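Support > Shared Kitchen > Tea Room FAQ

Search this site Enter keywords Go

Burkus Co-working: tea room and kitchenette questions

When is the tea room open?
From 7 am until 9 pm. After 9 pm your fob still opens the front door but not the kitchenette.

Is tea and coffee included in my membership?
Yes, for full-time and part-time desks. Day-pass holders get one hot drink. Extra drinks go on the tab at the front counter.

Can I use the mugs?
Any white mug is shared. Coloured mugs belong to members, so please leave them alone. Rinse yours and put it in the dishwasher when you've finished.

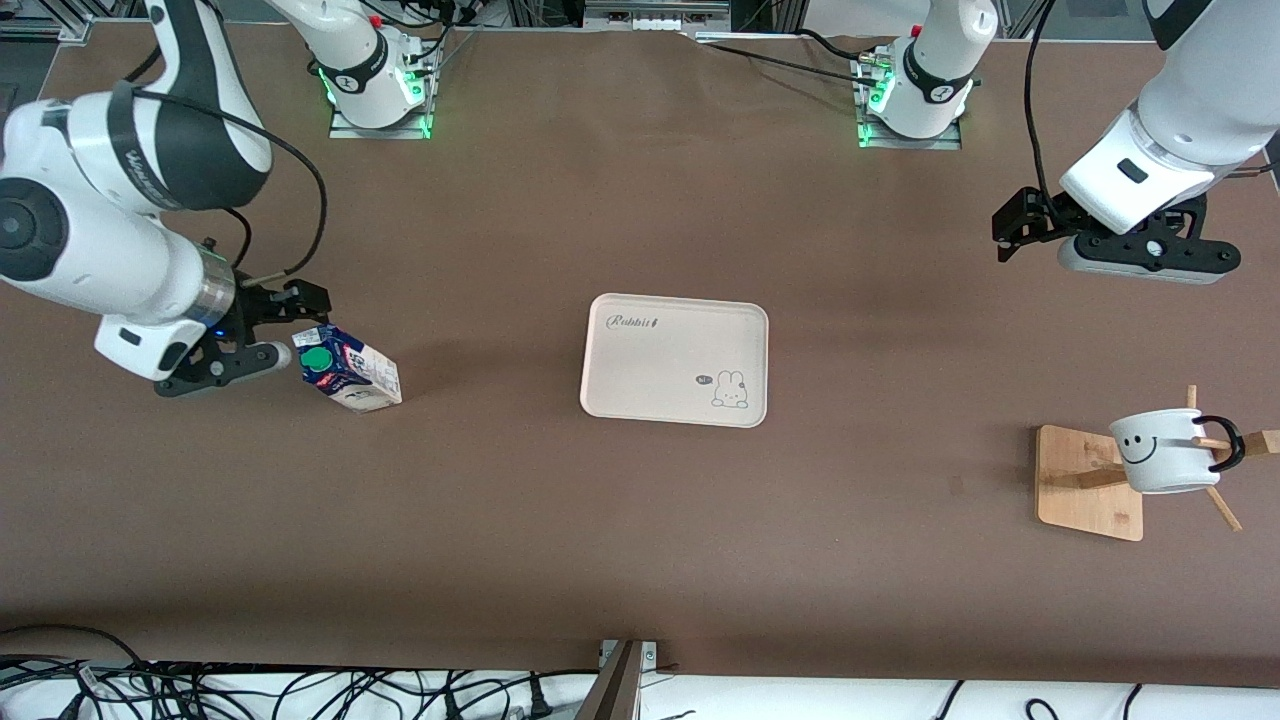

Mug tree, serving tray and milk carton.

What milk do you stock?
Full cream, skim and oat. Soy was dropped in May after most of it went down the sink. If you need something else, label it with your name and keep it on the bottom shelf of the fridge.

Can I book the tea room for a morning tea?
Yes, for up to 30 people. Bookings run for 60 minutes and cost $42, including urn and cups. Email Lungile Matlala with your preferred time and numbers. You'll need to bring your own food and take any leftovers home.

What happens to food left in the fridge?
Anything without a name is thrown out on the last working day of the week. Named items are kept until their use-by date.

The dishwasher is showing an error. Who do I tell?
Turn it off at the wall and let Fikri Govindasamy know at the front counter. Please don't run it again until it's been looked at.

Related questions
Parking and bike storage
Printing and scanning
Bin and recycling guide
Changing your membership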